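Onska Allotment Society, minutes of the meeting of 9/30/20

Present: Mandla Kruger (chair), Agata Longo, Gaetano Amato, Rosalba Bellini (minutes)
Excused: Aurelia Danzer

1. Plot list
Agata went through the printed tables. Three plots have no tenant at the moment.

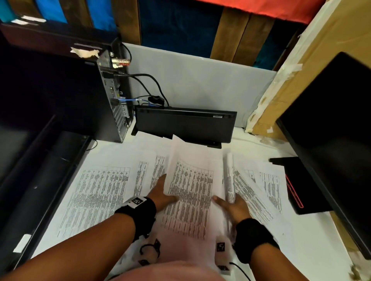 The waiting list stays closed until April. Gaetano asked that the people from Clorkbridge are informed by letter.

2. Water
The new pump from Lo Presti costs 200 - delivery is 70 more. Agreed. Mandla will order it. 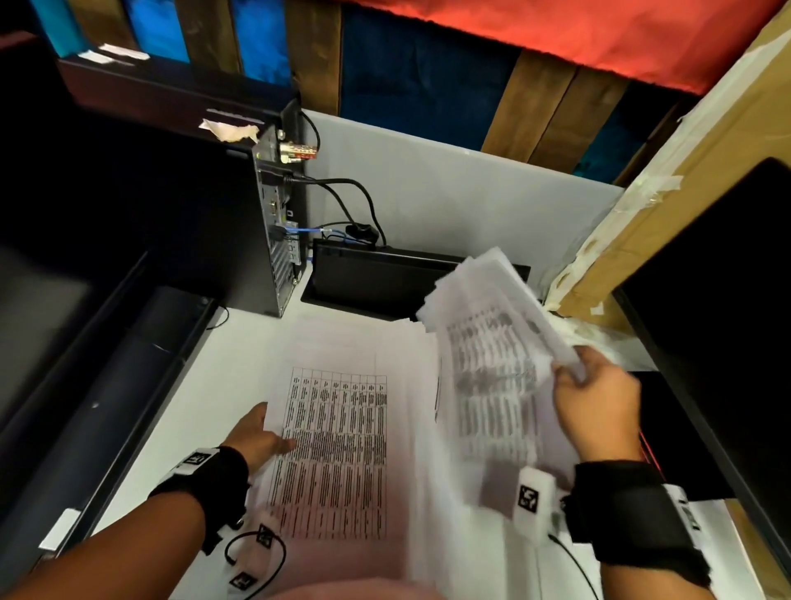 3. Other matters
The key deposit remains 50. Gaetano would prefer less, but he did not ask for a vote.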